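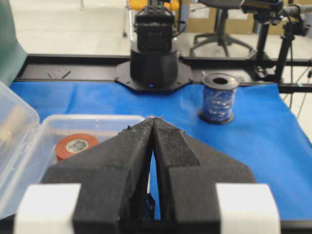 What is the difference between storing something and putting it away?

Storing an item means giving it a fixed place that other people can find. Putting it away only clears it from view.

Chapter 4. Keeping Small Supplies in Order

A small repair shop may own 200 or more kinds of screws, wires and fittings. Most are cheap. The cost lies in the time spent looking for them, and in buying a second pack when the first is still in a drawer. 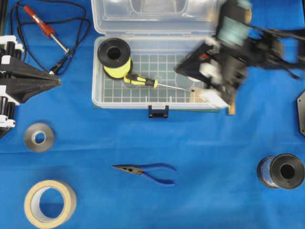 Figure 4.1 Clear storage box with a grid insert, lid open. Yellow wire and a screwdriver lie inside.

Flora Gunn kept the stockroom at Terkgate, a firm that serviced sewing machines. In May she listed every item on the shelves and found 257 entries. Nearly 30 of them were duplicates under different names – "hookup wire" and "thin wire", for instance. She merged the duplicates first and bought new boxes later.

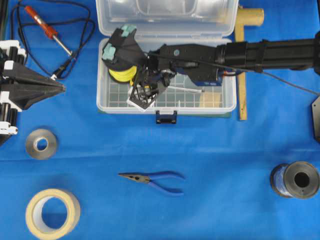
Figure 4.2 A spool of yellow wire above the tray of an open storage box.

This chapter uses her list to introduce three terms: location, unit and reorder point. A location is the smallest space that has its own label. A unit is the amount in which an item is counted, such as a spool or a pack. The reorder point is the quantity at which more is bought.

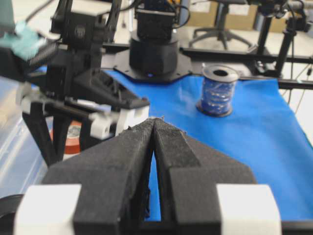 4.1 Choosing a Location

Start with the items used most often. Place them between waist and shoulder height, close to the bench.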